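Filed under: Bench Notes / Kitchen Chores
Last updated: July 2024

Back on the cutlery job today, and I'm in a much better mood about it than I was last week! Rizwan brought in the mixed tub from the Flirkthorpe lunchroom (bless them, they never sort anything) and we ran it through with the Bugti grasp settings, no changes except a slower close on the fingers.

Tally for the morning was 16 picks, 7 dropped. Before anyone groans -- most of the drops were teaspoons, and teaspoons are rotten for everybody. My mum drops teaspoons. Knives are the bit I care about, and the pale-handled serrated one is now my favourite colour of anything in the tub, because the planner finds that handle straight away against the grey.

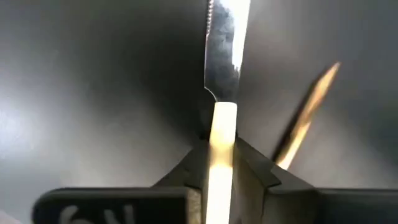
Tidness Group -- Household Handling Bench

Blade up, handle down between the fingers, which is how I want every knife held before we even talk about the drawer. The glare down the right side of the steel is still a pain, though. Adeel reckons we should shift the lamp over to the left and see if the edge finder settles down. I'd sooner try a bit of baking paper over it first (cheap, and I've got a roll in my bag).

So can it put the dishes away yet? Nah. I can empty a cutlery basket while on the phone and half asleep, and this thing needs me standing beside it with a hand near the stop button. But picking out a knife and holding it upright is a real piece of the chore, and I'd have laughed at you for suggesting it in the Trovosia days.

To do: baking paper, new finger pads, ask Rizwan where the log for run 7 went. Forks after lunch if Adeel's finished with the bench.

3 comments | 5 shares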